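Projects > Capstone Reports > Bernell Team > Section 4: Grasping Trials

4. Grasping Trials

4.1 Purpose

The Giltov sorting cell was built to pick mixed household packaging from a flat work surface and place it in one of four bins. Sections 2 and 3 covered the arm mounting and the control software. This section covers the grasping trials carried out in the Piltgate lab during October, and the changes made to the approach routine as a result.

4.2 Setup

The arm was bolted to the long bench with the work area directly in front of it. The small camera at the wrist was kept from the earlier design, with the exposure locked before each session. A second, overhead camera was considered and dropped for cost. All position estimates in this section therefore come from the wrist view alone.

Test items were divided into three groups: rigid boxes, bottles, and film or bags. Each trial began with the arm at its park position and ended when the item was either released over a bin or dropped. A trial was also ended if the motor current passed the limit set in Section 3.4.

4.3 Bottles

Bottles lying on their side gave the most trouble. The detector returned a bounding box and a long axis, and the routine closed the fingers across that axis at the midpoint of the box. On a plain cylinder this is adequate. On a bottle with a tapered shoulder, the midpoint of the box is not the center of mass, and the item tended to rotate out of the grip during the lift.

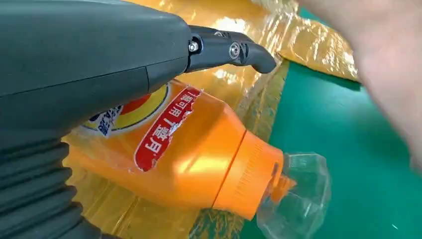
Glare was a separate problem. Glossy orange plastic produced bright patches along the body, and the detector sometimes split one bottle into two objects at the highlight. Clear caps had the opposite fault: the mat color showed through them, so the cap was left out of the box and the measured length came up short. Loose packaging film next to a bottle made both errors worse, as the wrinkles gave strong edges in all directions.

Two changes were made. First, the grasp point was moved from the midpoint toward the wider end, using the width profile along the axis. Second, any two detections sharing an axis and a similar color were merged before planning. No attempt was made to detect clear caps directly.

4.4 Results

A total of 123 bottle trials were run after the changes. Of these, 16 ended in a drop and 31 ended with the item held but placed in the wrong bin - a classifier fault, covered in Section 5. The remainder were correct. Drops were mostly with short bottles, where the width profile had too few samples to be useful.

The film group was not scored. The fingers closed on film reliably, but releasing it was inconsistent, and several trials had to be stopped by hand.

4.5 Remaining Issues

The classifier was trained on 1,000 images from the Massawe set, most of them of upright items. More images of items on their side are needed before the wrong-bin count can be expected to fall. The merge step also fails when two bottles of the same color lie end to end, and a depth check is planned for this case.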